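Orkska Greifervergleich: Wäsche aus der Trommel

Liebe Kolleginnen und Kollegen, schön, dass ihr hier gelandet seid! In diesem Ordner liegen die Aufnahmen, mit denen wir im März 2022 zwei Greifer verglichen haben -- den Berari und den Pona, beide beim Ausräumen einer Frontlader-Waschmaschine in einen Korb auf dem Boden.

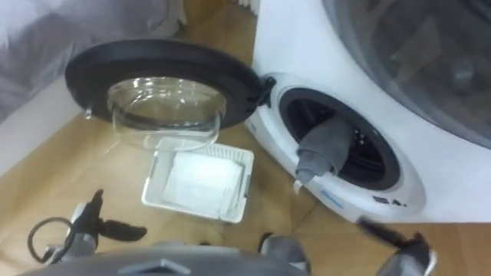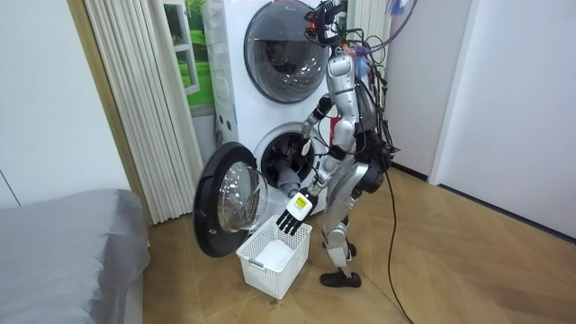

Insgesamt sind es 211 Durchläufe, verteilt auf 18 Sitzungen. Jeder Durchlauf hat einen eigenen Unterordner mit den Kamerabildern, den Gelenkwinkeln und einer kleinen Notizdatei, in die Regula Wieser (mit bewundernswerter Geduld!) eingetragen hat, was ihr beim Zuschauen aufgefallen ist. Lest die Notizen bitte mit, sie sind oft ergiebiger als die Kurven.

In 27 Durchläufen fehlt die Kraftmessung am rechten Handgelenk. Wir haben sie trotzdem dringelassen und in der Tabelle mit "ohne_kraft" markiert. Die Zeitstempel von Kopfkamera und fester Kamera laufen bis zu 40 Millisekunden auseinander -- wer beides zusammenführen möchte, nimmt am besten das Skript von Pirmin Wallner im Ordner "abgleich".

Noch offen: die Auswertung der Griffe am Gummirand der Trommel, dort hakt es bei beiden Greifern, und die Steuerung von Hauser in der neueren Fassung.

Fragen und Korrekturen gern an Mirjam Egger oder Kibet Magesa.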